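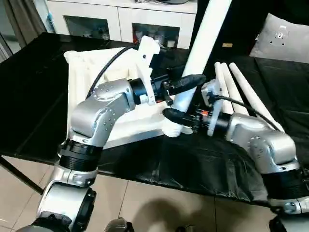 ## Mavau (hemp variety)

**Mavau** is an old fibre hemp variety, and one I've been gathering notes on for years now. It's a tall, late plant with thin stems and very little branching, which is what you want if you're after fibre and don't care much about seed. I grew a licensed trial strip of it at Domton and the leaves stayed a paler green than I'd expected, right up to harvest.

### Origin

Most of what I know comes from Máté Farkas, who kept the seed going near Plustville. He reckons it came from two local field hemps that crossed on their own – I haven't seen any paperwork for that, so treat it as hearsay. The name was already on his seed jars when he got them.

### Growing

Sow in April, thickly, once the soil has warmed up a bit. Mine flowered after around 13 weeks. It hates wet feet! A heavy clay patch at the bottom of the strip gave me stunted plants (and a lot of slugs).

### Hybrids

I know of one cross, **Bùi**, made by Mortimer Alcantara with a shorter seed hemp. It ripens earlier, though the fibre is coarser and I found it harder to ret evenly.

### Still missing

I'd love to hear from anyone who has grown Mavau further north, or who has an old seed list with the name in it. Spelling variants are welcome too – I've seen "Mavau" and "Mavau Late" so far.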